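April 18, 2019

Quick one before I lose the thread. Finally got the perception node and the planner to agree on what time it is. Two weeks of my evenings, one line of config. Writing it down so I don't do it again in September when I reinstall everything.

Background for anyone landing here from search. I have a small arm, a two-finger gripper, a fixed camera looking down, and a pile of Python I call Zasateo. Zasateo does the boring part: takes a color blob, turns it into a pose on the table, hands the pose to the planner. Planner is Vavero, which I didn't write and mostly like. Purngate sits between them and logs every message. More on Purngate further down, it's the reason I found this at all.

## The bug

Picks were landing off to one side. Not always. If the cube had been sitting still for a while, fine, perfect pick. If I'd just moved it, the gripper went to where the cube used to be, or someplace between the two. Looked exactly like bad calibration so of course I recalibrated. Four times. Printed a new checkerboard. Glued it to a flatter board. Recalibrated again.

Calibration was fine the whole time.

What was really going on: Zasateo stamps each pose with the time it *finished* processing, and the camera driver was holding a queue of old images. So a pose comes out with a nice fresh stamp on it, made from an image that's way out of date. Vavero checks the stamp, sees it's young, trusts it, plans to it. Every piece doing what it was told.

I pulled the numbers out of the Purngate log. Worst case I found was 573 ms between the shutter and the pose going out. The stamp claimed 3. No wonder.

## The fix

Two parts. First the driver queue, which should never have been more than one:

```
camera:
 queue_size: 1
 drop_old: true
 stamp: capture
```

Then in Zasateo, carry the capture stamp all the way through insted of making a new one at the end:

```
pose.stamp = image.stamp
pose.latency_ms = now_ms() - image.stamp_ms
publish(pose)
```

And on the planner side, throw out anything too old. I set the limit at 400 ms to begin with, way too generous, then walked it down. Good poses still got through with room to spare so I left it tight.

The latency field isn't used by anything. It's just for the log. Put one in yours, it costs nothing and I'd have seen this on day one.

Ran the pick routine again with the red cube after that, and the paper cup left out on the table so the segmentation had something pale to ignore. Pale cup on a pale table is mean, I know. The color threshold only cares about red so it shouldn't matter, but I had a shadow problem last year and don't fully trust it.

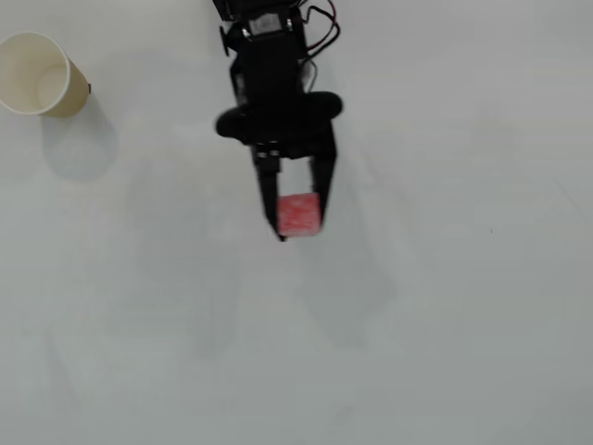
Why not just wait half a second before each pick and let the queue drain?

A fixed wait hides the problem until something changes, like a slower machine or a bigger image, and then the old poses come back and you have to find them all over again. It also makes every cycle longer for no gain. Stamping at capture time lets the planner decide for itself whether a pose is worth using.

## Gripper closing, while I'm in here

Second thing that changed this week. Close command used to be position only: go to cube width, stop. Works until the width estimate is a bit off, and then you either squash the thing or pinch air. Now it closes at a slow speed and watches motor current, and stops when the current stays over a threshold for 30 ms. The hold time matters. Without it, the startup spike trips the check and the fingers quit before they've gone anywhere. Ask me how long that one took.

Threshold is hand tuned. I closed on the cube, looked at the plot, picked a number between "moving" and "pushing on something". Not science. A different object would want a different number and I'll probably move it into the object config — right now it's a constant at the top of the file with a rude comment next to it.

## Approach path

Vavero was happy to come in sideways if that was shorter, and with a cup on the table shorter is a bad idea. I could model the cup as an obstacle. Didn't. Went with a pre-grasp pose straight above the target, joint-space plan to that, then a straight line down with the wrist orientation locked. Same thing in reverse for the lift. If the straight line comes back less than complete the whole pick gets thrown out and replanned from a different start. Dumb, works for a flat table.

If you do this, check the fraction the planner hands back. Mine returns a partial path without complaining and I was executing those for a while. Arm stops in the air, gripper closes on nothing, program says success. Great.

## Purngate notes

Used to log with prints. Don't. Purngate writes every message with both stamps, source and arrival, and you can replay a run with the arm unplugged. That's how I got here: replayed one bad pick over and over with the planner running against nothing, and watched the target trail behind the cube.

One gotcha, replay uses the original stamps unless you pass `--restamp`, so my shiny new age check rejected every single pose in the replay. Spent a good hour on that before reading the help text. Passing it shifts everything by the same offset, so the gaps stay true, which is what you want.

## Still broken

- Exposure drifts when the sun moves and the red threshold goes with it. Need to lock exposure, the driver ignores me when I try.
- Zasateo picks the biggest red blob. Two cubes touching is one big cube as far as it knows.
- Config is spread over three files. Started merging them, made it worse, reverted.
- There's a Šťastný branch of the driver that's supposed to give hardware timestamps. Haven't built it yet, it wants a newer compiler than I have.
- Release height is hardcoded. Fine for one cube size and nothing else.

Code's a mess so I'm not pushing until the config thing is sorted. The stamp fix is really just the snippets above, copy them, they're yours. If you've got exposure lock working on one of these cheap USB cameras, leave a comment, I'll try pretty much anyhting at this point.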